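Workshop notebook, paper and book conservation
July, entry begun 8:40 a.m.

Continuing the trials on wheat starch paste for the Dalon ledgers. The previous entry ended with the second batch left to cool under a damp cloth. This entry records the results of that batch, the changes made to the cooking procedure, and the first applications to test boards.

Condition of the second batch. The paste had set to a firm, even gel with no skin. When pressed through the horsehair strainer it broke cleanly and came back together after three passes. Small translucent grains were present in the first pass and absent in the third. Color was a clean gray-white. There was no odor. It is noticeably better than the first batch, which was undercooked and should not be used for anything except practice.

Procedure as now adopted. One part starch to 4 parts deionized water by volume, soaked overnight in the covered beaker. The settled starch is stirred back up before any heat is applied. Heat is kept low until the mixture begins to thicken, then held there with constant stirring for forty minutes. Bastien Barbier prefers to stop at thirty. A side-by-side comparison was made on offcuts of the lining paper, and the longer cook gave a stronger bond at the same dilution. The shorter cook brushed out more easily. We have agreed to keep forty minutes for spine linings and to leave the question open for tissue repairs.

Note for whoever cooks next: the small hot plate runs hotter than its dial suggests. Set it one mark below what the written procedure says. The written procedure will be corrected when the sheet is next printed.

Ledger 1, text block. The sewing is sound in the first nine gatherings. Beyond that the thread is broken at the kettle stitch and the gatherings have dropped toward the tail. The old animal glue on the spine is brittle and comes away dry with a bone folder for most of its length. Near the head it does not, and a methylcellulose poultice was applied there in two sittings of fifteen minutes each. The softened glue was lifted with a blunt spatula. No staining carried through to the inner folds.

Paper. Machine-laid, ruled in blue and red, moderately acidic. Spot tests with the indicator strips were consistent across the three leaves tested. The red ruling is sensitive to water and bleeds within seconds. The blue is stable. The writing ink is stable to water in the main entries, but the purple used for corrections is not, and it must be assumed that every purple mark in all of the volumes will move. Washing is therefore ruled out for the present. Surface cleaning only, with soft brush and grated eraser, working away from the purple.

11:15 a.m. Test boards. Six strips of Kourkoulas tissue were pasted out on scrap ledger paper of similar weight, in pairs, at three dilutions. The strips were laid down with a dry brush, covered with nonwoven polyester and blotter, and weighted.

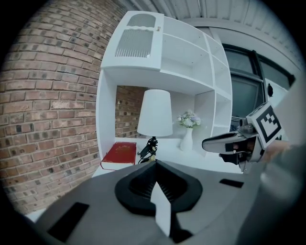 The pairs were kept under weight until early afternoon. The blotters were changed after the first ten minutes and again after the first hour. At the thickest dilution there was slight cockling along the long edge of both strips. At the middle dilution both strips lay flat and could not be lifted at the corner with a fingernail. At the thinnest dilution one strip held and the other released at one end when flexed. The middle dilution, close to the consistency of light cream, is adopted for leaf repairs. A smear of it has been left to dry on a glass slide, labeled, in the reference tray.

Discussion with B. Barbier on tissue weight. He would like to use the heavier Carnine tissue on the torn foredges, on the grounds that these volumes will be handled by readers and the foredge takes the most wear. The objection is that a repair stronger than the leaf tends to cause a new break beside the old one. Several leaves in Ledger 1 already show exactly this damage, next to earlier repairs in what seems to be ordinary gummed paper tape. We settled on the lighter tissue, applied to both sides where the tear passes through no writing, and to the back only where it does. The heavier tissue may be used for guarding the outer folds of gatherings that must be resewn.

Old tape. The gummed paper tape on the early leaves responds to local moisture. Because of the red ruling this must be done with very little water -- a barely damp cotton swab, rolled and never rubbed, with blotter beneath. Four leaves were treated. On three, the carrier lifted whole. On the last it split into layers, and the lower layer was left in place. It is doing no harm where it is and the surface of the leaf below looked weak.

There is also one piece of pressure-sensitive tape inside the front board of Ledger 2, badly yellowed. It has not been touched. It will need the fume hood and a separate entry.

2:30 p.m. Covers. The boards of Ledger 1 are covered in a coarse brown cloth with leather corners and spine. The leather is powdery and marks the hands. A test area at the lower back corner was consolidated with hydroxypropylcellulose in ethanol, one coat. The powdering was much reduced after drying. There was a slight darkening, acceptable in my view, but B. Barbier has asked that it be looked at again in daylight before the rest is done. Agreed. The spine label is detached and is held in a polyester sleeve with the volume number penciled on the paper insert.

The cloth is sound and needs only dusting. Several ring marks on the front board will stay. They are part of the use of the book and would not respond to anything we are prepared to try.

Boxes. The quotation from Ondine for drop-spine boxes was received and reviewed. The minimum order is 200, well beyond the needs of this group. Phase boxes will be made here from the gray board already in the flat store. Measurements are to be taken after resewing, as the thickness at the spine will change. Please do not cut board from the measurements penciled on the intake slip; they were made with the gatherings sprung and are too large.

Materials used: wheat starch, from the opened jar; Kourkoulas tissue, light; methylcellulose, the prepared 4 percent stock; blotters, medium. The methylcellulose is nearly finished and a new stock should be made up a day before it is wanted so that it can hydrate fully. Almost 2000 sheets of interleaving tissue remain in the flat store and none should be ordered this year.

4:50 p.m. Remaining paste was divided between two clean jars, covered with a thin layer of deionized water and placed in the refrigerator. Both are labeled with batch number and initials. Discard at the first sign of pink or gray spotting, or after one week in any case. Please do not thin the paste in the jar. Take out what is needed, strain it again and thin it in the dish.

To be done next:
Resew gatherings from the tenth onward, linen thread, following the original stations.
Look again at the consolidated leather corner, in daylight.
Finish surface cleaning of Ledger 2, front to the index leaves.
Repeat the thirty-minute cook, with a cleaner comparison on tissue repairs.
Correct the hot plate setting on the printed sheet.

Correction to the previous entry: the soaking time for the first batch was given as overnight. It was three hours. This probably accounts for some of the graininess attributed there to undercooking, and the two causes cannot now be separated.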